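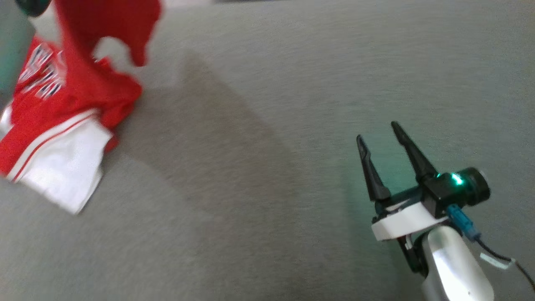

House Rules for a Two-Arm Bench: what I wrote, what I threw out, and what we kept

Robotics Practice project report, Rostville
January 3, 2022

What the project was

My project was to write the working rules for the Grerus bench, the two-arm setup where our group does cloth handling. When I joined, the rules were a sheet of paper taped to the door. Half of it was about not eating in the lab (fair enough!) and the other half was "be careful with the arms," which is kind of hard to follow as an instruction.

So I wanted rules a new student could read in a few minutes and then do. I also wanted them to fit cloth, because most of the stuff I found in our course binder was written with boxes and metal parts in mind. A box stays where you put it. A shirt slides and bunches up and gets a sleeve caught on things, and that changes what good practice looks like more than I expected.

My supervisor was Tatiana Jireš, and most of the red ink on my drafts is hers.

Where I started

I read the general parts of ISO 10218, the standard for industrial robots, and then ISO/TS 15066, the one on people and robots sharing a space. I'm not going to pretend I understood all of it. The big thing I took away is that you do the risk assessment for the whole job, with the tool and the workpiece included. The arm on its own isn't the job. Our gripper fingers are narrow and come to a point, so you have to think about the fingers separately from the arm no matter how slowly everything moves.

I should say clearly that my rules are house rules. They don't make the bench compliant with anything, and I put that on the first line of the sheet so that no one waves it around later.

After reading, I went through the bench log from June onward. It had 696 entries, and yes, I read them all, mostly on the bus. People had written down every run, but they all wrote differently. One person put "ok" for everything. Someone else put "dropped" and I had to go ask whether the cloth fell, or the arm let go on command, or the whole run was dropped from the results. (It was all of those on different days.) That's how the logging rule got into the project, which I hadn't planned at all.

The first draft

My first version had way too much in it. I called it the Hrubý sheet, after the room, and it ran to more than 9 pages. I was pretty proud of it! Tatiana read it standing up, handed it back and asked me which page I would look at if an arm did something weird. I didn't have an answer.

What I cut first was anything that repeated the manual. Then I cut the rules that nobody could check. "Stay alert" is a nice thought, but you can't look at somebody and tick it off. "Hand on the stop button before motion is enabled" you can check from across the room.

The rules we kept

The final sheet has five rules. I'll give them in the wording on the wall and then say a bit about each one.

1. Clear the fabric. Only the garment for this run goes on the work surface. No tools, pens, phones or second garments.

I thought this one was obvious, but loose things on a soft gray surface are easy to miss, especially black screws. We now run a hand over the fabric before power-up.

2. One person holds the stop. That person does nothing else.

This was the rule people argued about most, because it means you need two people for every run. I get it, it's annoying when your lab partner is sick. We kept it anyway. If you're alone, you can work on code or review old runs with the arms powered down.

3. Hands out until both arms are parked.

An earlier version said "until the arm has stopped," and the trouble is that there are two arms. You look at the one that's sitting there with its fingers open, you decide things are quiet, and you reach in while the other one is still carrying cloth. So now it says both, and parked means the parked position, with motion disabled.

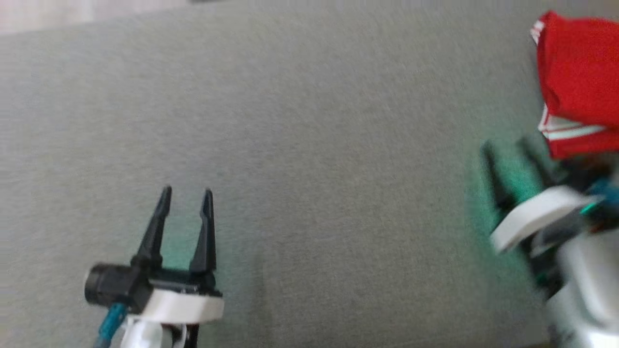

Figure 2. Left gripper open, right gripper holding the red cloth over the gray work surface.

4. Check the cables by eye before the first run of the day.

Each wrist has a cable coming off it, and cloth loves a cable. The check is short: connector seated, cable free to follow the arm, nothing hanging where a sleeve could hook it. If a connector looks half out, power down first and then push it in. I wrote that last part in bold after doing it the wrong way round myself.

5. Log the run in plain words, using the list.

The list is a small set of terms we agreed on, so "released" means the gripper opened on command and "slipped" means it didn't. Anything strange goes in the notes column as a full sentence. A stop is always logged, even if it was a false alarm — especially then, I'd say, because people get shy about those.

Trying them out

I asked two students from the Lesodico course to use the sheet cold, with me sitting in the corner keeping my mouth shut (hard). They got through the first three rules fine. On rule 4 they looked at the cable on one arm only, the one closer to them, so I changed the sheet to say "both wrists." On rule 5 they asked what to write when the cloth is lifted but comes up folded over. I had no term for that, so we added "lifted, folded."

That was a tiny trial and I don't want to claim more from it than it can carry. I can say the wording got better. I can't say the bench got safer, and to say that I'd need a lot more runs and somebody other than me doing the judging.

What I'd do differently

I'd read the log before the standards. I spent ages on definitions I never used, and the problems people were really having were sitting in their own handwriting the whole time. I'd also bring the students in while I was drafting, before I got attached to my sentences.

There's one thing still open, and it's speed. Right now the speed limit for cloth work lives in a settings file, and the sheet just says to leave it alone. Tatiana thinks the number should be printed on the wall where everybody can see it. I think a printed number goes stale the first time someone edits the file. We haven't settled it, so the next student gets to pick it up, along with my old draft if they want something long to read on the bus.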